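4.2 Serialisation and reader retention

The second strand of the analysis concerns the relationship between release format and continued readership among subscribers to the Gavell lending catalogue, which holds manga and other translated comics for libraries in three regions. Loan records for 3918 volumes were matched to reader accounts, following the procedure set out by Pal and Ticona in the pilot study. Single-volume works were excluded, as were omnibus editions for which no equivalent standard printing was held.

Of the remaining titles, 1473 volumes belonged to series still in progress at the time of borrowing. Readers of these series behaved differently from readers of completed ones. They returned to the catalogue more often but borrowed fewer volumes on each visit, and they were more likely to place a hold on a title outside their usual genre while waiting for the next instalment.
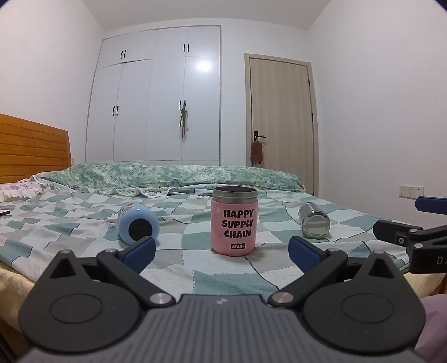 Figure 3. Pink jar marked "HAPPY SUPPLY CHAIN", with a light blue cup and a silver metal cup lying on their sides.

Genre labels proved a weaker predictor than anticipated. The categories supplied by publishers — chiefly those denoting the age and gender of the intended audience — corresponded poorly with the borrowing clusters identified at the Cilgate and Girusach branches. Horror and domestic comedy, for instance, were frequently borrowed together by the same adult readers. Gondal has argued that such labels describe the magazine of first publication more reliably than the work itself, and the present data favour that reading.

Interviews with 11 readers, conducted by Belmonte in November, add some colour to these results. Several participants reported abandoning a series after a change of translator, a factor the loan records cannot capture.
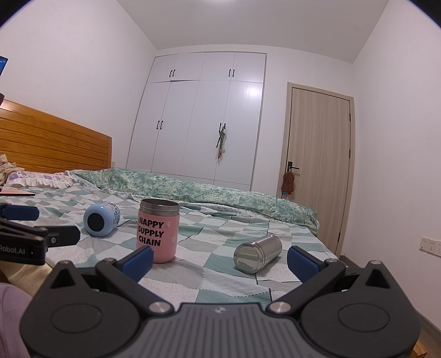 Were digital loans included in the retention figures?
Digital loans were recorded separately and left out of the retention figures, as the licence terms permitted only anonymous totals.

The treatment of incomplete series raises a further difficulty. Where a publisher had cancelled a translation partway through, the final available volume was coded as an ending, although readers may not have regarded it as one.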